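Urnville Public Library, Thu 9 July
Talk notes: Keeping a Paper Diary When You Are Bad at It

Slide 1. Wait for the latecomers. The Pulline bus is never on time and half of them are on it.

Open with my record. Started a diary every January since 2000. Longest run: 292 days. Shortest: 7, and two of those were written in the dentist's parking lot on the same afternoon. Pause. If no laugh, move on quickly.

Slide 2. Why people quit. They buy a notebook that's too nice. Mine came from a shop in Illitz, had a ribbon, and made me feel I should be having a better life. I wrote in it like a minor duke. Switched to a cheap pad and the duke went away.

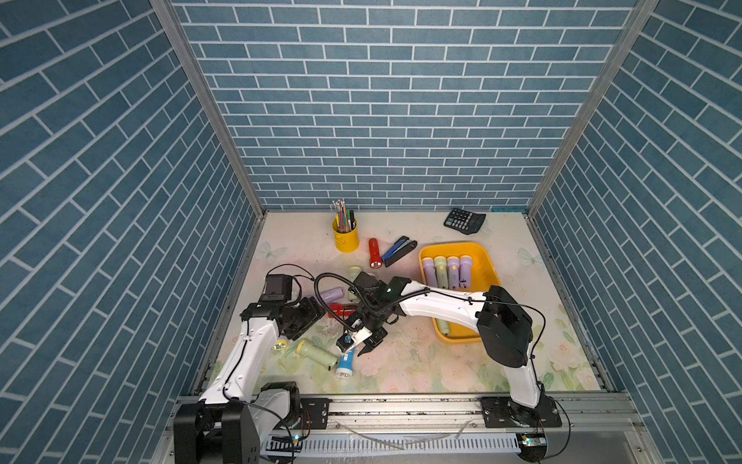
Slide 3. The three-line rule. One line on what you ate, one on who annoyed you, one on the weather. Read the October entry aloud (soup, the neighbor, fog). Don't read the next one. The neighbor may be here.

Ask for a show of hands: who has read somebody else's diary? Look away while they decide.

Slide 4. Missed days. Leave them blank. I once filled in a whole month from memory and gave myself a trip to Sima that I took the year before. Had a lovely time, by the entry.

Slide 5. The count. 2520 entries so far, mostly soup. Skip this one if we're past the half hour.

Questions. Someone will ask about apps. Be nice. Drink water first.

Remind them the chairs need stacking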